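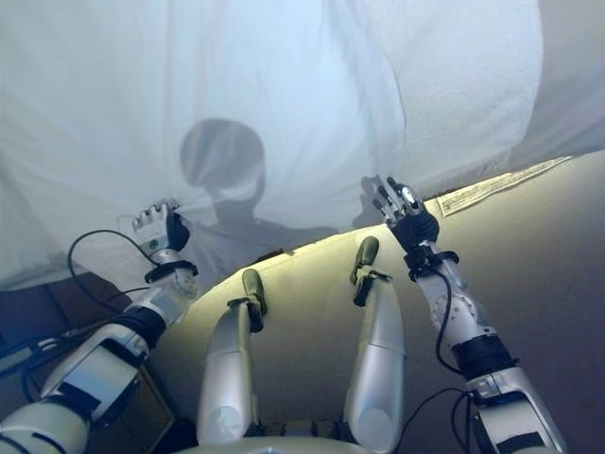

4. Premiers essais avec du linge

Le linge est la corvée qui nous passionne le plus dans le projet Maihi, et la plus coriace ! Un drap n'a pas de forme à lui, il se plie autrement à chaque prise. Cette section reprend la procédure telle que nous la suivons au 11 septembre 2018. Comptez 2 personnes pour toute la séance.

4.1 Saisir et tenir un drap

1. Vérifiez que l'arrêt d'urgence répond.
2. Dégagez les câbles des deux bras.
3. Présentez le drap par l'ourlet, à hauteur des mains.
4. Lancez la prise à gauche et attendez que les doigts soient refermés.
5. Approchez la main droite, ouverte, puis lancez la seconde prise. 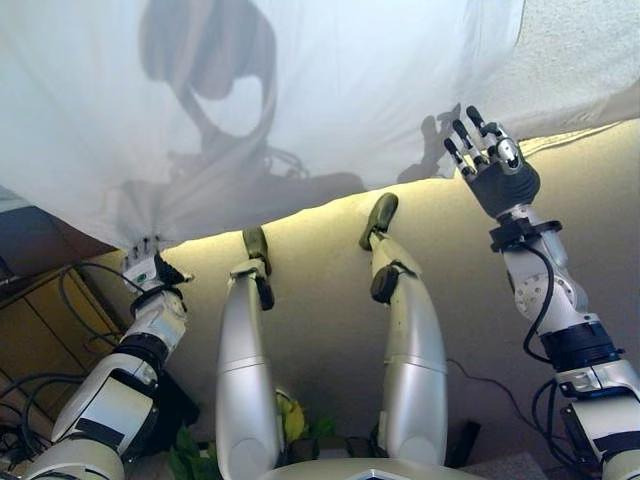 Fig. 4-2. L'ourlet est pincé par la main gauche, la main droite est encore ouverte sous le drap.

Attention : ne tirez jamais sur le tissu pendant l'étape 5. Si la prise gauche lâche, revenez à l'étape 3.

Remarque : un tissu fin laisse passer les ombres, et le module de vision Bindov peut les prendre pour des plis. Baissez l'éclairage s'il hésite.

4.2 Trier un tas mélangé
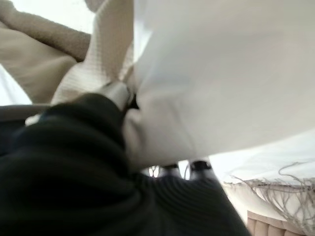

Trier reste bien plus difficile que tenir, et c'est là que les progrès nous réjouissent le plus. Commencez par deux textiles très différents, puis compliquez. Un tricot noir contre un tissu blanc offre un contraste idéal ; une étoffe gaufrée crème posée près du même blanc demande déjà beaucoup plus au réglage. Anahera Ruawai conseille de garder la vitesse au niveau 3 jusqu'à ce que les prises soient régulières - au-delà, les doigts attrapent volontiers deux épaisseurs.

1. Choisissez « Tri » dans le menu Nusau.
2. Désignez la pièce à prendre.
3. Validez, puis reculez d'un pas.

4.3 Objets souples et volumineux

Approchez la main doigts vers le haut, paume dégagée. Réglez l'ouverture avant le contact, jamais pendant.

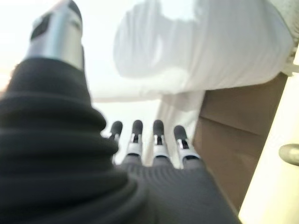

Fig. 4-4. Doigts dressés devant un volume blanc et souple.

Alors, une machine peut-elle s'occuper du linge à notre place ? Pas encore toute seule. Elle sait pincer et tenir, et c'est déjà formidable à voir de près ! Le pliage complet est traité à la section 5.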